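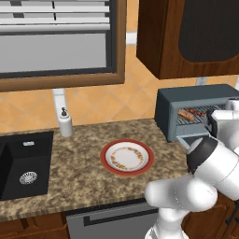

I have now spent most of May teaching a kitchen to hold still.

The arm is the easy part, which I did not expect to type. It arrives in the simulator as a file, all its joints already behaving, and you bolt it down by entering three numbers. The toaster oven is what has aged me. The toaster oven has a door, and the door has a hinge, and the hinge has opinions.

The job we call Dirka (Nelly Paucar named it, and won't say after what) is to get the food off the rack and onto the plate. A person does this half asleep. My version of the setup, for anyone who has inherited a similar mess, goes like so.

First, the base. I had it too far to the right for a week, because it looked nice there. From that spot the arm could get to the oven beautifully and then couldn't get back out without folding itself up like a lawn chair. I moved it 4 centimeters at a time until the elbow stopped complaining. If you take one thing from this post, park your base for the trip out and let the trip in take care of itself.

Second, the door. It folds down and sticks out over the counter like a little drawbridge, right where the arm would like to be. In the picture everybody sees an oven. The physics engine saw, until recently, a solid brick, because somebody had wrapped the whole appliance in one collision box and gone to lunch. The arm would come up to the open front and stop dead against nothing at all. I blamed the controller. I blamed the gains. I wrote Kwame Gyamfi a fairly snippy message about his gains. Then I turned on the collision view and there was the brick, bright green. Sorry, Kwame.

So the oven got cut into separate pieces: walls, floor, rack, door. The rack is a grid of thin wires, and thin wires plus small round red things equals a slideshow. Everything jitters. I gave the rack an invisible flat sheet to stand in for the wires, and now the food sits there as if it had somewhere to be later.

Third, home position. Mine has the upper links hovering much too close to the lowered door, and I know it, and I have left it that way because every time I back it off the planner finds some new and creative route past the cabinet overhead. Clearance there is 3 centimeters in my notes. I would like 20. I would also like a pony.

Then you reset. You reset a lot. My log says 497 resets since I fixed the brick, and in a healthy share of those the only thing I changed was my chair. What I check each time:

Joint angles match the saved file, all of them, including the wrist, which drifts.
Door is fully down and has stopped bouncing.
Plate is flat on the counter and not sunk a hair into the granite. (A sunken plate will sit quietly until something touches it. Then it leaves the building.)
Food is on the rack.

That last one is on the list for a reason and I don't want to discuss it.

Nelly wants the whole thing carried over to the Trastthorpe kitchen next, the one with the oven whose door opens sideways. I have asked for the hinge file. She says it's in the folder. It is not in the folder.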